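The Green Robe

My mother bought her bathrobe the winter she moved to Wamesine, and by the time I was grown it had gone the color of weak tea and lost one pocket to a doorknob. She would not hear of another. It was warm, it tied, and it knew her shape, she said, and what more did a person want from a robe at six in the morning? So when the Pallulness outlet sent out its end-of-winter email, with the long fleece robes marked down so far that the old price looked like a misprint, I was in the kitchen in my own sad socks with my card out before the coffee was done.

I should say that I am weak for a sale. My sister is worse. Between us we have owned every kind of lounge pant, slipper sock and nightshirt that was ever sold with free shipping, and we talk about them on the phone the way other families talk about the weather. She had the same email open, of course, and she was already reading me the sizes.

The green was the one. It had a shawl collar and deep pockets, and the page said there were 170 left, and then I refreshed it (you should never refresh it) and the green was only to be had in a medium or a size they called Generous.

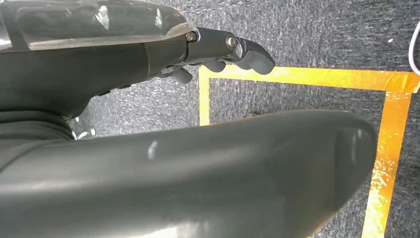

Would a medium go around her with a nightgown underneath?

It would close in front, but she wouldn't be able to sit down in it without holding it shut.

That was my sister's ruling, and she was the one with the measuring tape, so I ordered the Generous. I paid, I got my little thank-you note with the number 2121 at the end of it, and I felt for the rest of the day like a very good daughter.

Now, the package went by Netix, and Netix is a fine company I'm sure, but it has its own ideas about how to get from one place to another. The robe went first to the depot on Malik Road, which made sense. Then it went to a city 588 miles in the wrong direction, where it spent the better part of a week. I looked it up morning and night. I began to picture it sitting in a waiting room with its purse on its lap, too polite to ask when the next bus was leaving. Meanwhile my mother, who had been told nothing, called to say that the other pocket had finally gone — the same doorknob, would you believe it — and that she had pinned it up with a diaper pin from before my time.

When it did come, it came to me, all squashed flat in a gray bag, and I shook it out in the hallway. It was beautiful. It was also enormous. I put it on over my coat, just to see, and there was room in there for the mailman. The sleeves covered my hands and kept going. I called my sister and told her that Generous was a very small word for it, and she was quiet for a moment, and then she asked whether the return label was in the bag.

It was. I laid it on the table and looked at it all through supper. Sending it back meant the depot again, and the waiting room again, and in the end a refund and no robe, as the green had sold out while I was waiting for it. I could hem it, maybe. I hadn't hemmed a thing since high school, and that was a curtain. 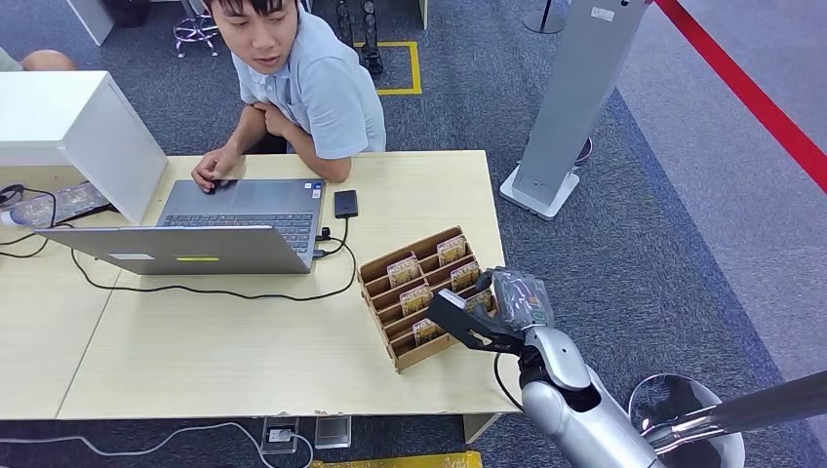 Hem nothing, my aunt said when I called her for advice, and don't you dare put scissors near fleece that thick, you'll be picking green fuzz out of the butter until summer. Turn the cuffs back twice and let her have it as it is. Old bones like a blanket with sleeves.

So I turned the cuffs back twice and tacked them with a few stitches, and on the first decent morning I drove it over. My mother held it up by the shoulders in front of the window and it reached clear to the floor. She asked what on earth it had cost. I told her, and she said that was a sin, somebody in that office was going to lose their job. Then she went into the bedroom and was gone for a good long while.

She came out in it with the belt wrapped around her two times and the collar up past her ears. She sat down at the table without holding anything shut. She found the pockets, and she put her tissues in one and her glasses in the other, and then she moved them and put the glasses where the tissues were.

"Well, it's too big," she said.

I said I could still send it back. I had the label in my purse.

She pulled the sides in closer and asked if I wanted toast. The old robe was over the back of the chair, diaper pin and all, and while the bread was in she folded it up small and set it on the shelf with the dust rags, a little apart from them.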